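Ballotlow Technical Loans
Home > Equipment > Mechanical assembly > Item 276

Floltach Gear Plate Set, with bench cover

Item number: 276
Category: Mechanical assembly, small parts
Supplier: Domański
Loan period: 60 days
Condition: Good, with light marks from use
Page last revised: 8 February 2020

Summary

The Floltach Gear Plate Set is a small bench exercise in placing, removing and sorting metal gears. It consists of a circular plate with upright pins, the gears that fit on them, and a cloth on which the whole is laid out. No tools are needed for the basic exercise. The set is suitable for introductory courses in mechanical assembly, for dexterity work and for demonstrations to small groups.

The set is held by Ballotlow for loan to registered departments, partner colleges and workshops. It is not offered for sale. Institutions wishing to buy a set of their own should write to Domański directly, quoting the name of the product and not our item number, which has no meaning outside Ballotlow.

Contents of the set

One plate, circular, aluminium, with a round central hole
Three pins, fixed to the plate
Three gears, metal: one spur gear and two tapered gears
One bench cover, grey cloth
One storage box with divided tray
One instruction card

Borrowers are asked to check the contents against this list on receipt and again before return. The spur gear is the smallest loose part and has its own compartment in the tray.

The plate

The plate is a flat disc in light grey aluminium with a brushed finish. It rests directly on the bench cover and is not clamped. The pins are thin and short, and each carries one gear. A gear should go down over its pin under its own weight. If it stops part of the way, it should be lifted off and started again; pressing on it with the palm has in the past bent a pin, and the plate then has to go back to the supplier.

The central hole is part of the design of the plate and takes no component in the standard exercise. New users often try to seat a gear in it. Instructors may wish to mention this when handing out the set.
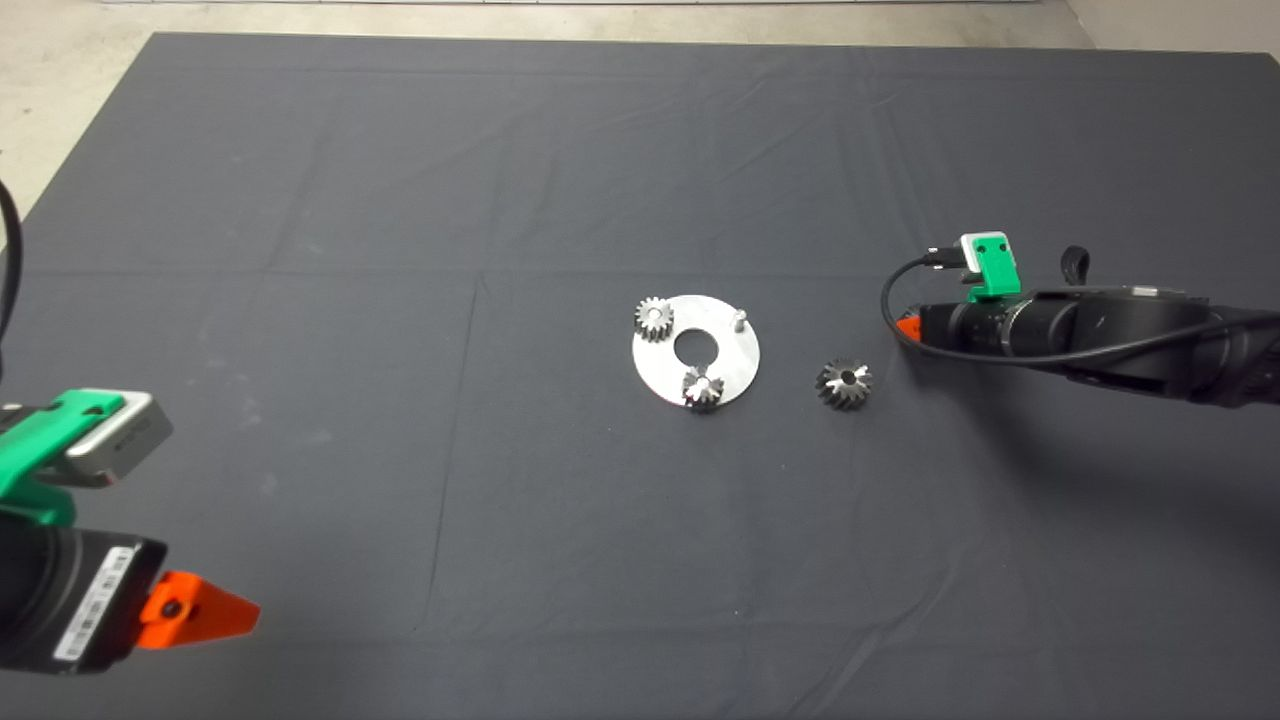

Loose gears are best kept to one side of the plate, within easy reach and well in from the edge of the bench. For the standard exercise the instructor decides how many gears are already in place at the start. A class that has not met the set before will normally begin with the plate part filled, so that the remaining work is plain to see. More experienced users may begin with every gear on the cloth.

The gears

The spur gear has straight teeth around its rim and a round bore. It may be handled with either face upward. The tapered gears are conical in form and should be placed on the pin with the wider end down. They look alike from above under strong light, and users who are matching parts by eye should turn them to the side and compare the slope of the teeth before deciding.

All gears are supplied bare and without lubricant. Please do not oil them. Oil is carried from the gears to the cloth and from the cloth to the plate, and the set then has to be withdrawn for cleaning. A dry, lint-free wipe at the end of each session is sufficient.

The bench cover

The cover was added to the set at the request of Erzsébet Balogh, who teaches the assembly course at our main workshop and had found that small gears rolled too readily on a bare bench top. It is a grey woven cloth with a matt surface. It softens the sound of dropped parts, slows anything that rolls and gives a plain background against which bright metal is easily found.

The cover should be laid over the full working area with the plate near the middle. Creases left by folding do no harm in most exercises. Where the plate rocks on a crease, smooth the cloth outward by hand or move the plate a short way. The cover may be ironed on a low setting from the reverse side.

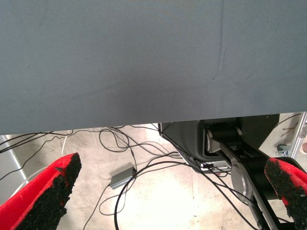
Bench cover, grey woven cloth. The floor beyond is light concrete.

The cover is not fixed to the bench and should not be allowed to hang where it may be caught by a chair or a passing coat. On narrow benches it may be folded under at the sides. Replacement covers are available from Landex in the same grey. Other colours should not be substituted without asking us, as several of our borrowers compare results between sites and rely on the background being the same.

Setting out the exercise

1. Clear the bench and lay the cover.
2. Place the plate near the middle of the cover with the pins upright.
3. Set the starting gears on their pins.
4. Lay the remaining gears on the cloth beside the plate.
5. Check that each gear can be picked up without touching its neighbour.

The exercise is complete when every pin carries its gear and nothing is left on the cloth. It may then be run in reverse, with the gears taken off and returned to their starting positions. A record sheet is printed on the back of the instruction card and may be copied freely within the borrowing institution.

Picking up the spur gear

Of the parts in the set, the spur gear lying flat gives the most difficulty. It is low, its teeth offer little to hold, and it tends to turn if gripped unevenly. The recommended method is to approach from two opposite sides at the level of the cloth, close evenly on the rim, and lift straight up before moving across to the pin. Dragging the gear over the cover raises the nap and in time leaves a worn track.
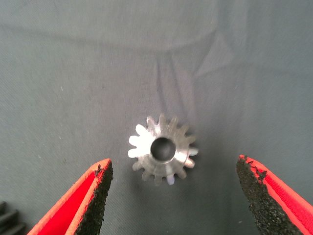

Spur gear lying flat on the bench cover, bore upward.

Lighting deserves some care. Under a strong lamp the teeth on the lit side become very bright and the opposite side falls into shade, which makes the rim harder to judge. A diffused light from overhead is preferred. Where only a desk lamp is available, it should be turned towards the wall or ceiling.

Care and return

Wipe the plate and gears with a dry cloth. Shake the bench cover out over a clear floor after the gears have been counted back into the tray, never before. Fold the cover along its existing creases and place it on top of the tray. The box should close without force.

Damage should be reported on the return slip, including small matters such as a burred tooth or a loose pin. Borrowers are not charged for ordinary wear. A missing gear is charged at the supplier's current price, and the set cannot be lent again until the replacement has been received.

Safety

The gear teeth have been finished but may still mark the skin if pressed hard. The set contains small parts and is not suitable for young children. Lift the plate by its rim and not by the pins.

Availability

The set may be reserved through the equipment desk. Requests for the December assessment period should be made early, as the set is usually taken by the assembly course for part of that month. Loans may be renewed once if no other request is waiting.

Reservations and renewals: Stella Mwaipopo, equipment desk
Repairs and missing parts: Eugeniusz Wieczorek, workshop stores
Teaching use and record sheets: Erzsébet Balogh, assembly course

Related items

Landex replacement bench cover, grey
Floltach instruction card, large print
Domański divided tray, without box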